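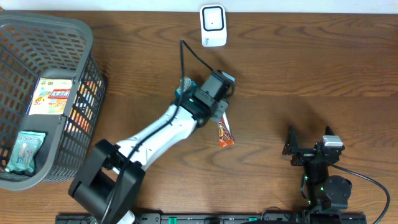
According to the owner of the Pimentel pantry shop, the basket on the table is where every order begins, and most of the mistakes too. She has packed small grocery orders in Furosberg for many years, and she speaks about it quietly, with her hands always moving.

"People think packing is only putting," she told me. "First you must look what is there." Boxes go in before anything soft. She likes them against the wall of the basket, with the printed side up, so the label can be read without lifting. Packets in shiny film come after, and they should not carry any weight.

I asked how many orders she does. "In July we had 119," she said. "For my mum's old shop in Ponduvov it would be a whole winter."

She prefers plastic baskets with open sides — they rinse easily under the tap and the crumbs fall out. The wicker ones she gave away. The table she will keep, although its colour is too dark for her taste and small things are sometimes hard to find on it in the evening.

At four o'clock she makes tea and checks the list again. "If the list is wrong, I start from the bottom," she said, and went to look for her pen.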